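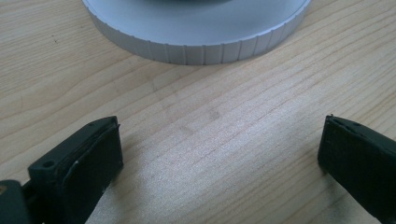

Satin finish on a pale wood tabletop: what goes under ridged metal?

Posted in Furniture Care by Stetine

I have a light blond wood table with a low-sheen finish, bought secondhand, no paperwork. It gets used as a work surface as well as for meals. Several round metal things live on it, including a wide, low one with a knurled side wall, the kind of vertical ridges meant for grip. Silver color, not magnetic, so I assume aluminum or a stainless alloy.

In August I moved one of these pieces after it had been in the same spot for a few weeks and found a faint gray arc on the wood, matching the edge of the base. It does not catch a fingernail. It is visible only at a low angle, with the window on the far side of the table. A damp cloth did nothing. A dry microfiber cloth did nothing.

I would like to know whether the mark is metal transfer, wear in the finish, or moisture, and how to tell them apart before I put anything stronger on it. Second, is there a pad or base material that will not create its own problem? I have read that some rubber feet discolor lacquer. The table is 49 inches long and I do not want to cover it with a cloth.

I do not know if the finish is oil, lacquer or water-based polyurethane.

Verbeke
Furniture Care, regular contributor

Identify the finish first. Work on the underside or the inside of an apron.

Put one drop of water on it and wait 10 minutes. If the wood darkens under the drop, you have oil, or a film that has worn through. If it beads and wipes off clean, there is a film.

For a film, touch a cotton swab with denatured alcohol to the same hidden area. Shellac goes tacky within seconds. If nothing happens, try lacquer thinner on a fresh swab. Lacquer softens. Cured polyurethane mostly does not, although a water-based one may wrinkle a little if you leave the swab in place. Window open, no flames.

Then the mark.

Metal transfer is gray and sits on top of the finish. Bare aluminum does this readily, anodized aluminum much less so. Rub the base of the object on a sheet of white paper. If it leaves a gray line, that is your source. A white vinyl eraser, used lightly, will often lift the transfer from a film finish. Follow with mineral spirits on a soft cloth, then a dry one.

Wear shows as a change in sheen and not as a color. A satin finish contains flatting agent, and pressure or rubbing polishes the high points so the area looks shinier than what surrounds it. An eraser will make that worse. Stop if the spot gets glossier. To even it out, use a gray nonwoven pad with the grain, very light pressure, and expect to do the whole top so it matches. Do not do this until you know there is enough film to cut into.

Moisture under a film usually turns cloudy white. On bare or oiled oak, water plus iron gives a blue-black stain, which needs oxalic acid and is a separate subject. Your description does not sound like either one.

Your low-angle light is the right way to inspect. Grain that curves reflects differently across the board, so move your head and check that the arc stays put. If it shifts with you, some of what you see is figure in the wood.

Prilby

I just use coasters. Cork from the dollar store, 2 mm. Never had a mark.

Lisel
Cabinet shop, retired

Agree with Verbeke on the order of testing. On pads:

Wool felt, self-adhesive, is the safe choice on nearly any finish. Buy real wool, at least 100 percent stated on the pack and not "felt style." Cut a ring slightly smaller than the base so the ridges stay clear of the wood and the pad does not show. Clean the metal with alcohol before sticking it down.

Cork is acceptable but sheds grit as it ages. Replace it when the edge crumbles.

Avoid soft black rubber and clear PVC bumpers on lacquer. Plasticizer migrates and leaves a sticky ring. Silicone is better behaved, but residue from it causes fisheyes if you ever refinish.

Whatever you use, lift the object to move it, and wipe under it when you dust. Grit under a felt pad is sandpaper.

Stetine

Water beaded, alcohol did nothing, thinner did nothing. The paper test gave a clear gray line. Eraser tonight, felt on order.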